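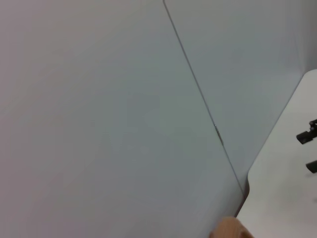

# Nusetti Live Set Notes

Setlist and audio metadata for 172 club recordings by 24 bands, compiled by Unathi Baloyi. One row per song, UTF-8, tab-separated.

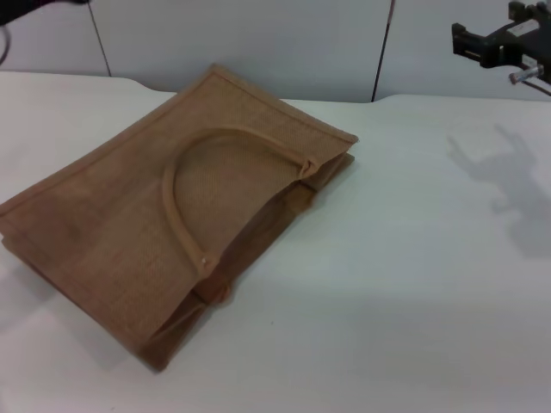 Merch rows are kept in a separate table, `merch.tsv`, keyed by show ID. Item type is free text – a folded jute tote with a rounded handle goes in as `bag/jute`, shirts as `shirt`. Prices are left blank if unknown.

## Known gaps

- 15 shows have no encore data.
- Coetzee room tapes run 2 seconds late.
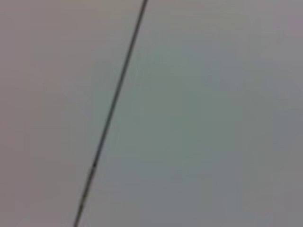
Fig. 2: Thin dark line on a diagonal.

Build with `make tables`. Version tags follow the Ilance scheme.

2 comments · 15 shares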